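**August, evening entry – Montecinos reading room**

The register for the Irkent collection was closed today at 1,061 letters. Three remain without a date and have been set aside for the Simero office. The humidity log was reviewed and signed at 4 p.m.
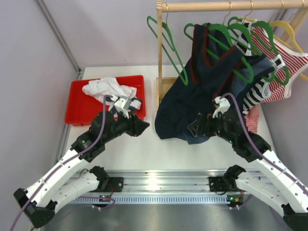 When will the undated letters be entered? They will be entered once Simero confirms the postmarks – until then they stay in the gray folder, shelf 194.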